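Re: [grestgate-list] Newsletter back issues, who has what

From: Madalena Patrício
To: grestgate-list
10/21/20

Quick one before I have to go pick up the kids. Answers below, sorry for the mess, typing on my phone half the time.

> Hi all. I'm trying to put together a full run of the Grestgate
> neighborhood newsletter for the library. They said they'd take it if
> we can get it scanned and in order. I have most of the early ones but
> there are big holes. Does anyone know
> 1) how many were printed in total
> 2) whether the Jetby years were kept seperately
> 3) who did the layout after the Poojary shop closed
> Also would love the recipe pages if anybody cut them out. My mother
> did and I bet yours did too.

1) 65 issues, if you count the two double ones as one each. I went by the numbers on the covers and there is a jump, no 22 anywhere that I can find. I think it was a numbering mistake and 23 came right after 21. If somebody has a 22 in a drawer please speak up, I've been wrong before.

2) Yes and no. Jetby printed them but they were still our newsletter, same masthead, just the smaller paper. I have a box of those. Damp got into the bottom of it so the June one is stuck to the one under it. Didn't want to pull. Does the library have someone for that?

3) It went to Cuverov for about a year, then my sister and I did it on the old computer. That's why the columns wander. The files are gone, don't ask, only paper.

Scanning: I've done 534 pages so far, total should be 753 if my count of the box is right. Doing them at the higher setting, took forever at first and then I found the button for the feeder. Back covers too, even the blank ones. Please don't staple anything back together after you scan, put it in an envelope and write the number on the outside. In PENCIL.

File names, can we agree on this now. Issue number first, then page. Not the date. Half of them have no date.

Recipe pages. I have the plum cake, the bean soup, and the one for rolls that left out the yeast and had to be corrected the month after. Missing the whole holiday one.

The "Around the House" page is the one I'm asked for the most, the little column on coasters and mugs and what goes with what. People liked it more than the council news.
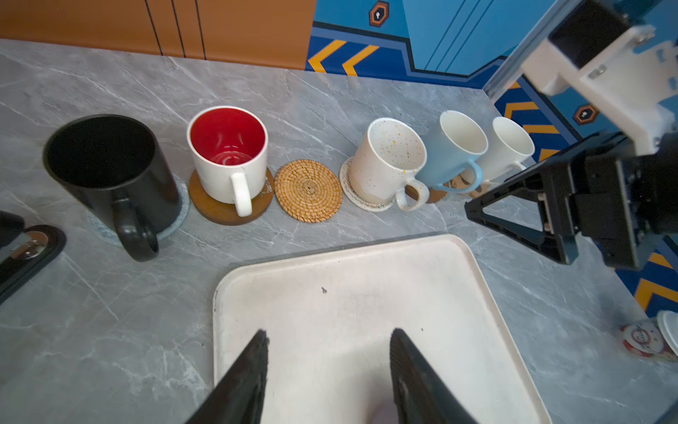
Mugs on coasters along a marble counter

Mixed mugs are fine. So are mixed coasters. A woven one next to a speckled one looks better than a boxed set, and when one chips you only have to replace the one. Felt on the bottom if your counter is stone.

Came out pretty clean, only had to fix "rnugs". The older issues are worse, the ink bled and it reads every e as a c.

Still need: anything from 30 to 34, the map insert, and a cover for 41 without the coffee ring. Drop off at my place, side door, or leave it in the bin on the porch if it isnt raining. I can bring a first batch to the library next week if they tell me which desk.

Got to run.

Madalena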